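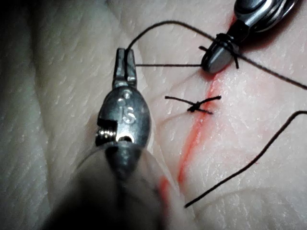
One reader wrote in to ask why the hospital can't just buy the robot and be done with it, like when you buy a bike.

Good question. We got a lot like it after the last page on surgery robots. So, quick one today. Money! How a hospital plans for a robot, what it pays for, what it forgets to pay for.

First, the bike. You buy the bike. Then you need a helmet. A lock. A pump. Tires wear out. You grow and the seat needs moving up, and at some point the chain comes off and somebody has to fix it. The price tag on the bike was only the start. Same with robots, with bigger numbers.

What's on the shopping list?

The robot. This is the part with the arms. A surgeon sits at a control seat and moves the handles, and the arms move the little tools. The robot doesn't decide what to do. The surgeon does.

The tools. Tiny jaws on the end of long thin shafts. Some grip, some cut, some hold a needle. They come off and get swapped.

The control seat and the screen. Sometimes in the price, sometimes not. Always ask.

Drapes, covers, other stuff that gets used one time and thrown out. Boring, but it goes in the budget.

Practice things. Pads that look like skin, thread, needles. Tying a knot in black thread with two metal tools, across a red cut line on a pad, takes a lot of tries to learn. Every try uses stuff up. Thread gets snipped, pads get cut.

Repairs. A person from the robot company comes and checks it. You pay for that every year, broken or not.

Let's do a pretend plan

Say Jirnum Hospital wants a robot. Two companies send prices, Jillow and Collow. The Jillow robot costs less. Everybody cheers. Wait though.

Look at the tools. A tool like this can only be used so many times, then it has to be replaced, even if it looks fine. The tiny cables inside get tired. The Jillow tool is good for 20 operations. It costs 3333 dollars.

Jirnum plans 200 operations a year. Two tools in each one.

200 operations divided by 20 is 10. So 10 tools for one arm. Two arms, so double that. 20 tools.

20 times 3333 is 66,660 dollars.

Every year! Just for tools! And that's with none dropped on the floor. Tools do get dropped on the floor.

The Collow robot costs more on day one but its tools cost less. Which is the better buy? You can't tell from the robot price. You have to add up a bunch of years. Grown-ups call this "total cost." Put all the years in one column, add it up, then compare. If the hospital keeps the robot for 6 years, that's 6 lots of tools, 6 lots of check-ups. Multiply 66,660 by 6 if you have paper handy. (399,960. Yes, really.)

Practice costs money too

This is the line that gets left out of the plan. A new robot shows up, big boxes, everyone excited, and no pads ordered.

Surgeons have to practice before they operate on people. Pads from Åberg are 6 dollars each in our plan. Doesn't sound like much. If the surgeons at Jirnum use 200 pads in a year, thats 1,200 dollars. Cheap next to the tools. But if it's not in the plan, somebody has to go ask for it later, and asking later is slow.

Also, practice needs its own tools. You don't want to use up the operating room ones. Sometimes there are training tools for less. Ask for that in writing.

And time! If the robot is in use all day for operations, when does anyone practice? Early morning, maybe. Some hospitals get a second control seat. More money. Put it on the list with a question mark.

Will it fit?

Not joking. Things to measure:
The door.
The elevator.
The floor, can it hold the weight.
The plugs.
A place to park the robot when its not working.
A place to wash the tools. They need a special kind of cleaning, so maybe a new washing machine. Also on the list.

When to buy

Hospitals plan a year at a time. At Jirnum the money plan for next year gets locked in August. Miss August and you wait. So the list has to be ready before then, all of it, prices filled in, with a bit extra for surprises. That extra has a name, contingency. Long word for "just in case."

Some hospitals don't buy at all. They rent, which is called leasing. You pay a bit each month and give the robot back at the end. Good if you think a better robot is coming soon. Costs more if you keep it a long time. Some companies charge you for each operation instead, so a quiet month costs less.

Try it yourself

Pick something you want. A fish tank, a drum kit, whatever. Make three columns.
Column one, what you pay once.
Column two, what you pay again and again (fish food, new sticks).
Column three, what you need to learn to use it, and what that costs.

Add it up for one year. Then for 6. Show it to a grown-up befor you ask for the thing. Works better than begging.

Words from this page

Budget: a plan for money.
Lease: paying to use something that isn't yours.
Total cost: everything, all the years, added together.
Contingency: the just-in-case money.
Suture: the thread surgeons sew with, also the stitch.

Next page is about who cleans the tools and how. Send questions to the usual address.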